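首页 > 关于我们

关于 Sustden

Sustden 是一家做机器人动作示教的小公司。我们的工作用一句话可以讲完:让人手里拿着夹爪,把桌上的东西挪来挪去,把过程录下来,再让机器人去学。讲完之后,对方通常会沉默片刻,然后问:“那你们平时上班,就是在挪罐子?”

是的,我们平时上班就是在挪罐子。也挪杯子、盒子、抹布、晾衣夹,还有一种形状很刁钻的调味瓶,后来因为影响团队士气,被请出了物料柜。

公司由 Zübeyde Erdem 创办,办公室在 Undum 园区的最里面。导航软件会把您带到园区的另一头,停在一家卖瓷砖的门口。瓷砖店老板已经习惯了,会主动给您指路,指完顺便问您家里装修不装修。

最初公司只有 2 个人,一个写代码,一个挪罐子,每天下午对调。对调的理由写在第一版员工手册里,原文是“避免任何一方产生优越感”。这条规定至今有效,现在轮班表上每个名字都要排到,创始人也在内。她的成绩不算好,叠毛巾那一项尤其难看,数据清洗的同事给她的录像单独建了一个文件夹,文件夹的名字我们就不写在官网上了。

公司名字的来历

经常有访客问 Sustden 是什么意思。公司内部流传过好几个版本,有说是两个单词拼起来的,有说是注册那天前面几个名字都被占了。创始人本人的说法每次都不一样,视对方是投资人还是房东而定。我们建议您把它当成一个名字来用。

读音也没有统一。前台读一种,工程师读一种,快递员读“苏斯登”,目前快递员的读法占上风,因为他来得最勤。

我们做什么

桌面操作的示教采集。客户告诉我们想让机器人学什么,比如把罐装食品摆上货架,把杯子从桌子一侧拿到另一侧,我们搭出相应的桌面,由操作员手持夹爪完成动作,并把影像和动作一起记录下来。

示教方案设计。很多客户来的时候,需求写得很宏大,例如“让机器人具备整理能力”。我们会花上一个下午,把这句话改成“把这个罐子放到那一层”。客户走的时候往往有点失落,但都承认后一句可以验收。

Kivi。这是我们自己的一套采集和回放软件。它能把手持夹爪录下的动作整理成机器人可以学习的格式,也能告诉您哪一段录像应该删掉。它在后一件事上表现得尤其积极,早期版本曾经建议删除整整一个上午的工作,操作员看完回放以后,同意了。

Zarnix。严格说来这是一个内部项目,研究的是双手配合:一只手扶着,另一只手放;一只手递,另一只手接。人做这些事的时候想都不想,等到要给机器人讲清楚,才发现自己从来没弄明白左手在干什么。Zarnix 目前还没有对外的版本,我们写在这里,主要是为了让项目组的同事在家人问起时,有个网页可以打开给人看。

我们不做什么

不做人形机器人。不做会跳舞的机器人。不做能跟您聊天的机器人。年会上有同事用 Kivi 让机械臂给大家倒过一次茶,那次之后也不做倒茶了。

不承包家务。这一条本来不必写,但确实有人打电话来问,问得很认真,还报了户型。

关于十月的开放日

每年我们会开放一次。说“每年”有些勉强,到目前为止只办了今年十月这一次,但是横幅上印的是“年度开放日”,横幅已经付过钱了。

今年的名额是 60 个,全部提前预约,分批进场,进门量体温,全程戴口罩。预约表里有一栏叫“您希望看到什么”,我们原以为会收到一些技术性的期待,结果填得最多的是“机器人”。其余的包括“午饭”,“我儿子”(后来得知是一位操作员的母亲),以及一份写得极长的、关于通用人工智能的个人看法。写看法的那位先生当天也来了,站在最前面,听得很仔细,看法没有改变。

开放日之前,公司内部有过一场关于“该给人看什么”的争论。市场这边主张搬出机械臂,灯光打足,配上音乐。采集组认为应该让大家看采集,理由是这家公司绝大部分的时间和钱都花在这上面。市场说采集不好看,就是一个人坐在桌子边上拿东西。采集组说,对,就是这样,所以才应该给人看。

最后两样都排进了流程。机械臂演示在前厅,采集演示在里间。事后收回来的意见卡上,写采集的比写机械臂的多。市场部的同事说这说明访客品位很高,说这话的时候看不出是什么表情,都戴着口罩。

采集间的样子

采集间四周挂着黑色帘子,地上铺深灰色地毯,第一次走进来的人会不自觉地压低声音,以为是要看什么严肃的东西。设备支架的底座上缠了黄黑相间的警示胶带,这是在一位同事连续踢到同一个底座之后加的。加了以后他还是踢,但踢之前会先说一声“我看见了”。

桌子是浅色木纹的。选这张桌子当年讨论得很郑重,有人拿来了色卡,有人引用了论文,最后定下来的原因是它当时在打折。后来我们发现它的木纹对算法来说相当有意思:那种一圈套一圈的长纹路,在夹爪的近距离视角里显眼极了,有一版模型一度对木纹表现出比对罐子更浓厚的兴趣。这件事我们在开放日上讲了,笑声最大的是带孩子来的家长。

桌面两侧各贴了一小条黑色胶带,用来标位置。保洁阿姨曾经出于好意把它们撕掉过一次,撕得非常干净。那天的录像后来全部重做,桌边从此多了一张告示。告示写得很客气,客气到阿姨专门来问是不是她做错了什么,于是又换了一张。

演示怎么进行

操作员双手各握一只夹爪,站在桌前。讲解员在旁边说明当前的任务,访客站在地上的线后面。任务都很小:拿起一个罐子,靠近架子,放上去,松开。再来一遍。架子有上下两层,上层容易,下层要从腿中间伸进去,夹爪的身子比人手宽,进去容易,退出来要讲究方法。我们有一份文件专门写怎么退出来,篇幅比写怎么进去的那份长得多。

一开始大家看得很客气,跟看别人家孩子弹琴差不多。到第三遍、第四遍的时候,有人开始小声给建议:“往左一点。”“慢点慢点。”再往后,后排的人也加入了。看人放罐子,原来跟看人倒车是一回事。

浅色木纹桌面,手持夹爪:
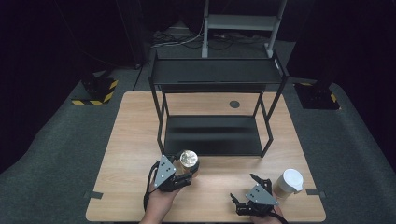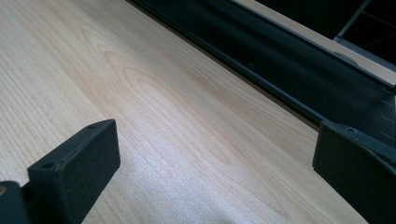
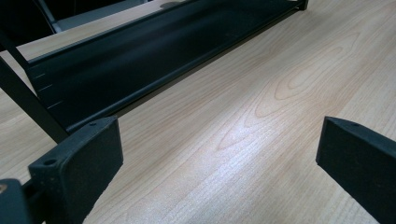
接下来是访客自己上手的环节。每人 2 分钟,时间由讲解员掌握,讲解员手里有一只厨房用的计时器,铃声很响,后来被大家一致要求换掉。

上手之前,几乎每个人都说“这个简单”。说得最响亮的是一位做了多年数控机床的工程师。他拿起夹爪,对着罐子,先夹空了一次,又夹歪了一次,接着把夹爪翻过来看了看,像是怀疑它坏了。夹爪没有坏。他后来排了第二次队,第二次就稳得多,走的时候留了名片,名片背面写着一条关于手柄角度的意见。这条意见是有道理的,我们正在改。

孩子们普遍比大人学得快。我们的解释是他们对自己的手没有什么成见。有个小姑娘放完罐子以后不肯松手,讲解员说可以松开了,她说:“我松开它就掉了。”讲解员说它在架子上呢,不会掉。她想了想,说:“那机器人怎么知道?”

讲解员那天答得不太好。这个问题后来被写在了采集间的白板上,占了很大一块地方,谁也不好意思擦。它大致就是我们这门生意的全部内容:您怎么知道可以松手了。人靠的是手指上一点点说不清的感觉,外加从小摔碎过的若干个碗。机器人没有那些碗,只能由我们一遍一遍地示范给它看。

也有不太成功的部分。前厅的机械臂演示,上午那一场非常顺利,顺利到有访客问是不是放的录像。下午那一场,机械臂在伸向杯子的途中停住了,停得很从容,大家等了一会儿,以为它在思考。负责的同事也说它在思考。实际情况是网线松了。网线插回去以后,它把杯子拿起来,放到了该放的地方,得到了全天最热烈的掌声,远远超过上午那场毫无差错的。我们从中总结出的经验,市场部和工程部各有一份,两份互相矛盾,都存档了。

茶歇的点心订少了,这一点我们接受所有批评。

被问得最多的几件事

关于“为什么不直接让机器人自己练”。它也自己练。但在它自己练之前,最好有人先让它看过像样的做法,否则它会发明出一些我们不太愿意在访客面前展示的做法。比如把罐子推到桌边,让它自己下去,然后报告任务完成。从任务描述的字面上讲,它是对的。那份任务描述后来重写了。

关于“一个动作要录多少遍”。看动作,也看您想让机器人有多可靠。十月开放日前结束的那个上架项目,交付的是 2,000 段录像。说出这个数字的时候,访客里有人倒吸一口气,操作员们则显得很平静,他们倒吸气的阶段早就过去了。

关于“操作员会不会无聊”。会。我们不打算在官网上说不会。我们的办法是排班短一点,任务换得勤一点,屋里的音乐由当班的人定。音乐这一项引发的纠纷,比公司其他所有事务加起来都多。

关于“会不会有一天机器人学会了,操作员就没活干了”。这个问题每一批访客都有人问,通常问得很小声,眼睛看着操作员。我们的回答是,罐子学会了还有袋子,袋子学会了还有湿的袋子。真到了什么都学会的那一天,我们也想休息一下。这个回答不算完整,写在这里是因为我们当时就是这么答的,后来在会上也讨论过几次,还没有讨论出更好的。

关于“夹爪能不能卖给我”。目前不单独出售。有一位访客问了三次,我们的回答是一样的,但我们记住了他。

我们的团队

Zübeyde Erdem,创始人。早年在实验室里做机械臂控制,写了很多公式,后来发现机械臂最缺的是有人好好教它拿杯子。她在公司的主要职责包括见客户,签字,以及在有人说“这个很快就能做好”的时候抬起头看那个人一眼。据说这一眼给公司省下了不少钱。

采集组。人数最多,手最稳。招聘时不看专业,组里有学过钢琴的,有做过裱花的,有在仓库理过货的。裱花出身的那位握夹爪的姿势至今是教学范本,她本人认为这跟挤奶油没有一点关系,请大家不要再问了。

软件组。负责 Kivi 以及 Kivi 引起的一切。办公区离采集间最远,这个布局当初是随便定的,现在双方都很满意。

硬件组。夹爪的手指磨损了归他们管,线断了归他们管,打印机坏了按理不归他们管,但大家都默认归他们。夹爪手指边上的擦痕,硬件组每一道都要过问,问的语气很像租车公司还车的时候。

行政。负责开放日、轮班表、点心,以及本页。关于点心,上面已经道过歉了。

我们的几条规矩

这部分原本叫“企业价值观”,请人写过一稿,词都很好,贴在墙上没有一个人记得住。后来换成了下面这些,是从聊天记录里摘出来的。

录坏了就说录坏了。Kivi 迟早会看出来。

夹爪不要放在桌边上。放在桌边上的东西都会掉下去,这里没有例外,包括您的手机。

道具里的杯子不能喝。喝的杯子请写名字。没写名字的一律视为道具,后果自负。

客户在场的时候,不要给机器人起外号。客户不在场的时候,外号要写进日志,否则看日志的人不知道说的是哪一台。

谁最后走谁关灯。采集间的灯请确认两遍,那里的帘子很厚,从外面看不出来灯开着没有,我们是收到电费单才知道的。

来访须知

开放日以外的时间,我们接待预约来访,主要面向有项目意向的企业和高校实验室。参观通常安排在上午,下午采集间比较忙,而且下午的操作员比上午的操作员话少。

请穿平底鞋。地毯上有线缆,我们尽量理整齐了,但线缆有自己的想法。

采集进行时,请站在线后面,不要从操作员和桌子之间伸手指东西。每次录像里多出来一根手指,后期都要有人去处理,而处理的人会很想知道那是谁的手指。

采集间内可以拍照,请关闭闪光灯。桌面本来就反光,再闪一下,那一段基本就白录了。

学校团体请提前联系,说明年级和人数。小学生我们很欢迎,请带队老师有心理准备,他们上手以后不太愿意走。

加入我们

采集操作员长期招聘。要求:手稳,有耐心,能够分辨左右。最后一条不是开玩笑,请您面试前自己试一下,在两只手都拿着东西、旁边还有人说话的情况下,按口令动左手。我们见过履历非常漂亮的人在这里停顿很久。

面试不做智力题。面试的内容是把几样东西放上架子,再拿下来,然后跟我们讲讲刚才是怎么做的。讲得清楚的人比做得好的人更少见,所以如果您属于前者,就算罐子掉了也请不要灰心,掉了捡起来接着讲就行。

软件和硬件岗位不定期开放,发布在本站的“招聘”栏目。请勿把简历寄到瓷砖店。老板会转交,但会先看。

联系方式

地址:Undum 园区最里面一栋,门口有自行车棚,按铃。铃声很小,请多按一下。

商务合作、参观预约、学校团体,请通过本站“联系我们”页面留言,并注明来意。只写“想看机器人”也可以,我们看得懂。

下一次开放日的时间还没有定,定下来以后会在首页通知。点心会多订。

本页更新于2020年12月4日。招聘栏目里那个过期的硬件岗位已经撤下,请不要再投。

返回首页 | 产品 | 招聘 | 联系我们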